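Flandden 家居陈设组三月例会纪要

时间:上午九点半开始,原定十一点前结束,十二点一刻散会
地点:Flandden 二楼小会议室(投影仪仍然偏绿,本次讨论颜色时请各位自行在心里减去一点绿)
出席:陈设、采购、门店联络、文案四方均到。财务方迟到二十分钟,到会后第一句话问的是预算,出席认定有效。
缺席:仓库方来电,称正在找上次会议要找的东西。

一、上次纪要的确认

上次纪要第三条写“花瓶问题基本解决”。陈设方要求删去“基本”,采购方要求删去“解决”。两项修改同时采纳后,该条剩下“花瓶问题”四个字,各方均表示准确,予以通过。

上次纪要第五条关于会议室饼干的表述,文案方认为措辞过重。不改。

二、“进门角”的总体情况

“进门角”为 Borkville 门店春季陈列的主打,方案要求在一个方形的小空间里让顾客产生“刚到家”的感觉。目前定下的东西如下:三面墙用拼色的织纹墙板,紫、牛仔蓝、米白和驼色的方块拼在一起,另有条纹;地面是浅米色带灰斑的仿石效果;靠后墙左边放黑色金属网鞋架;左墙高处挂一只长条形的白色网篮;后墙附近放一只高的浅蓝色圆筒花瓶,插一束仿真花。再加一只竖棱玻璃花瓶和一把仿真郁金香,两者的关系见第四项。

框架用铝型材,无异议。曾有人提议把铝型材包成木纹,因为“家里没有铝型材”。采购方请提议者回家看看自己的窗户,提议撤回。

墙板。门店联络方转来 Borkville 的意见,说墙板“热闹”。会上花了一些时间研究“热闹”在 Borkville 是褒是贬。门店回电说两种意思都有,看天气。陈设方坚持保留,理由是样板已经做了;文案方支持,理由是文案已经写了。墙板保留。

文案方同时请求为墙板取一个正式的名字,目前内部叫法有“毯子墙”“拼布墙”和一个不便写入纪要的叫法。暂定名为“Padolau 拼色”,下次会议前如无更好的名字,就这么印。采购方问 Padolau 是什么意思。文案方答听起来像有意思。

地面。灰斑的深浅各处不同,财务方初看以为是污渍,问清洁费谁出。陈设方解释这是花纹。财务方追问有没有不带污渍的花纹。记录在案,不作处理。

三、郁金香的颜色

本项原定十分钟。

郁金香目前混用白、粉、蓝几色。争议集中在蓝色上,具体说是深的那种宝蓝。反对的一方认为自然界没有这种蓝,顾客一眼就看出是假的。赞成的一方指出,花本来就是假的,价签上也写着“仿真”,顾客看出来属于阅读理解正常。双方各自重复了一遍,音量略有提高。

随后讨论白色。白花里有偏暖的奶油白,也有带一点淡蓝的冷白,和宝蓝放在一起时差别更明显。采购方称订单上只有一个“白”。陈设方称眼睛里有两个。 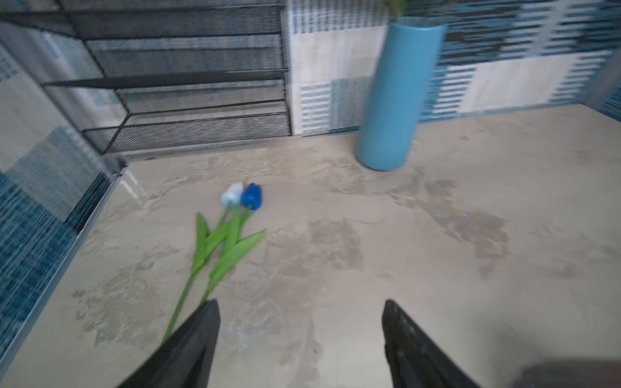

门店联络方转述了 Borkville 一位老顾客的话,大意是家里真要摆郁金香,她宁可一色到底,混着插总像是从三个婚礼上各拿了一点。会上有人笑了,随即意识到这正是我们的方案,不再笑。

就一色还是混色举手表决。第一次平票。第二次仍为平票,但举手的人换了两个。财务方弃权,并询问一色是否更便宜。采购方查过后答复价格一样。财务方表示那就都很好看。

决议:混色保留,宝蓝保留,冷暖两种白都保留,价签上统一写“白”。文案方要求把“月光白”写进备选,获准写进备选。

叶子的绿。有意见认为叶子和茎的绿太均匀,显得像塑料。采购方提醒各位注意它的材质栏。陈设方建议把叶片手工弯出些弧度,长叶往外撇开,短叶竖起来,远看就活一点。此法上季用于 Arroyo 系列的桌花,效果被顾客评价为“挺真的,就是有点累”。同意沿用,弯叶子的工时计入陈设方。陈设方希望这一句不要写进纪要。

四、竖棱玻璃花瓶的位置

本项为本次会议的正题,此前均为热身。

竖棱花瓶的问题拖到第三次会议,归根结底只有一句:放中间还是放角上。

放中间的理由:郁金香是春季主推,应该让人一进门就看见;竖棱瓶身带颜色,又透光,放到角落里等于白买;后墙那只浅蓝高瓶已经占了后排,前排总得有个东西。

放角上的理由:方案名叫“进门角”,人要进门。正中地面放一只玻璃花瓶,在家庭生活中一般称为事故。

陈设方承认第二种理由有道理,但认为陈列是给人看的,不是给人走的。门店联络方说 Borkville 的顾客什么都走,去年走进过橱窗。
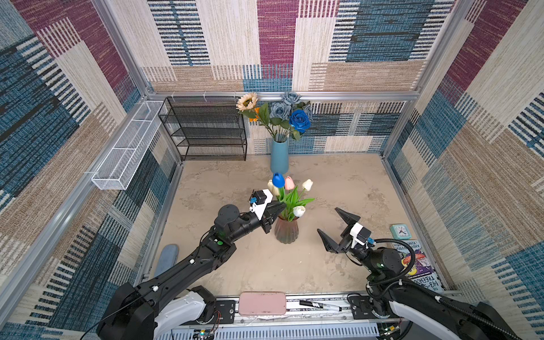

潘知禾
陈设组文书,兼本纪要执笔

执笔人在此处插一句自己的意见,会上没有轮到我说。花瓶放在中央时,我猜白色和蓝色的花头会落在拼色墙板前面,米白那几块或许把蓝的衬得很清楚,白的反而要找一找。把花瓶往深色墙块前挪一点,白的就出来了。这件事挪半步能解决,我们开了三次会。以上为个人意见,不影响决议,经验上也从未影响过。

回到会议内容。

两只花瓶的高矮。浅蓝高瓶里插的是向日葵、小橙花、灰蓝色的玫瑰,外加一枝宝蓝玫瑰,花色已经不少。采购方担心再来一把混色郁金香,整个角落像在搞促销。陈设方说本来就是在搞促销。双方达成少见的一致后,谁也不记得要反对什么,讨论停了片刻。

接着有人指出,浅蓝高瓶和灰蓝玫瑰是一个调子,牛仔蓝墙块又是一个调子,宝蓝玫瑰和宝蓝郁金香再是一个调子。统计下来,这个角落最不缺的就是蓝。文案方当场拟了标语“蓝调归家”,被否;又拟“一进门就蓝了”,被否得更快。

橙色小花是否多余,会上也提了。它在向日葵下面,体量很小,主张去掉的一方说它没人看见,主张留下的一方说既然没人看见就不碍事。留下。

关于向日葵,采购方说明它是奶油偏驼的颜色,不是常见的黄。Borkville 曾问是不是褪色的旧货。请门店联络方统一答复口径:设计如此。此四字已在去年的纪要中出现多次,建议做成印章。

决议:花瓶的位置分两步走。开业前的预览期放中间,供拍照;开业当天起移到右后角,靠墙,供顾客继续拥有完整的脚踝。移动由门店负责,移动前先把花取出来平放,不要连花带瓶一起端。连花带瓶一起端的后果,请参看 Arroyo 陈列期间的那份报损单,第二页和第三页。

五、取花、放花的做法

既然要移瓶,就得有人写步骤。文案方说步骤不归文案。陈设方说步骤也是文字。最后由执笔人写,全文如下,各方当场过目:

花整把取出,握茎的下段,别捏花头。
放在地面上,花头朝一个方向,茎朝另一个方向,叶子顺着理开。
空瓶单独拿,双手,放到右后角墙边。
放稳之后再插花,高的先插,矮的后插,宝蓝不要两枝挨着。

采购方对最后一句有意见,认为两枝挨着也没什么不好。陈设方认为宝蓝两枝挨着会把旁边的全压下去,尤其是粉的。于是又回到第三项,主持方宣布第三项已经结束,请尊重时间。当时是十一点二十,时间已经不太需要尊重。

花放在地上那一步,有人问会不会脏。答:仿真花,抹布擦即可。又问会不会有顾客踩。答:在预览期。又问预览期有没有顾客。答:所以叫预览。

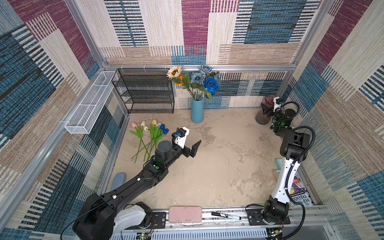 郁金香平放在地面,竖棱花瓶在右后角。

花瓶到了右后角以后,鞋架、高瓶、竖棱瓶从左到右沿后墙排开,中间地面就让出来了。门店联络方对此表示欢迎,同时问让出来的地方放什么。会上出现了一阵沉默,接着有三个方案同时提出:脚垫、矮凳、什么也不放。

脚垫方案,反对理由是墙板已经像毯子,地上再来一块,顾客会以为我们卖毯子。采购方说我们确实卖毯子。此方案留待下次。

矮凳方案,支持者认为进门要坐下换鞋,合情合理。反对者认为坐下以后顾客就不走了,Borkville 门店的试坐沙发上至今有一位固定客人,下午三点到,五点走,门店已经开始替他留报纸。矮凳暂缓。

什么也不放的方案得票最多,陈设方感到受辱,但接受。

六、鞋架

鞋架四层,全是细密的黑色金属网,目前空着。

议题为要不要在上面摆鞋。支持摆鞋的一方认为,空鞋架说明这家人没有鞋,或者刚搬走。反对的一方认为,摆了鞋就要选鞋,选了鞋就要讨论鞋,以今天讨论郁金香的进度推算,鞋要开到夏天。

折中方案是在最下一层摆一双拖鞋。采购方问一双够不够,会不会显得家里只有一个人。文案方说一个人也可以有家。这句话会后被抄到了白板上,目前还没擦。

另有一个建议,在鞋架上层放钥匙盘。钥匙盘放在网面上略有不平,且盘子里总得有钥匙,钥匙从哪里来又是一件事。门店联络方说 Borkville 仓库里有一串谁也不知道开什么的钥匙,可以捐出。原则同意,但希望先确认它不是开 Borkville 仓库的。

决议:鞋架预览期保持空置,开业后由门店视情况放拖鞋一双。“视情况”三字由法务口径借来,用意是以后谁也不必负责。

七、白色网篮

挂在左墙高处,狭长。用途至今没有共识。已登记的用途包括:信件、围巾、雨伞(太长的除外)、遛狗绳,以及“进门随手一扔的东西”。文案方认为最后一项最真实,也最难写进产品页。

高度问题。有两位与会者分别起身,举手示范自家够东西的高度,相差一个头。高度不作统一要求,门店按现场来,以一般顾客不必跳起来为准。

有人提出网篮是白的、鞋架是黑的,两件网状的东西颜色不统一。陈设方答这是对比。提问者又问,那如果都是黑的叫什么。陈设方答呼应。提问者表示学到了。

八、预算和印刷品

“进门角”小件预算为 2000 元,含花、花瓶和弯叶子的工时(陈设方再次希望这一句不要写进纪要)。财务方提醒,上季同一名目下出现过一张午饭发票,品名写的是“软装”。望各方自重。

说明卡印 250 张,正面写产品名,背面写花材养护。采购方问仿真花有什么养护。文案方已拟好:勿浇水。全卡背面就这三个字,空白处较多,有人建议把字号放大。同意放大。

门店上季收回的意见单共 61 份,其中提到花的不少,提到花瓶的更多,提到郁金香颜色的一份也没有。门店联络方念完后,会议室安静了一会儿。主持方表示第三项决议不受影响。

九、其他事项

1. Padolau 一名若要印在说明卡上,请文案方本月底前定下。采购方补充,逾期则印“墙板”。

2. 竖棱花瓶的颜色,产品页写法未定。目前收到的说法有粉、紫、茶三种,取决于光线和说话的人。门店灯光下看过再定,在此之前统一称“有色玻璃”。

3. 下次例会限时 30 分钟。此提议全票通过,是本次会议唯一的全票。通过之后,各方就“30 分钟是否包含等财务方的时间”又讨论了一刻钟。

4. 饼干由采购方带。请不要再带椰子味的。

5. 仓库方散会前再次来电,说东西找到了,但想不起是谁要找的。请认领。

待办:
陈设方:弯叶子;给出高瓶与鞋架之间的距离。
采购方:查冷白和暖白能不能在订单上分开写;饼干。
门店联络方:鞋架空置期间请勿让店员放保温杯;向日葵答复口径。
文案方:墙板名;说明卡背面不得超过三个字。
执笔人:把步骤打印出来贴在围板外侧,字要大,别贴在墙板的条纹上,上次贴了找不着。

纪要如有异议,请于下次例会前以书面形式提出。口头异议在走廊里已经收到四份,内容互相抵消。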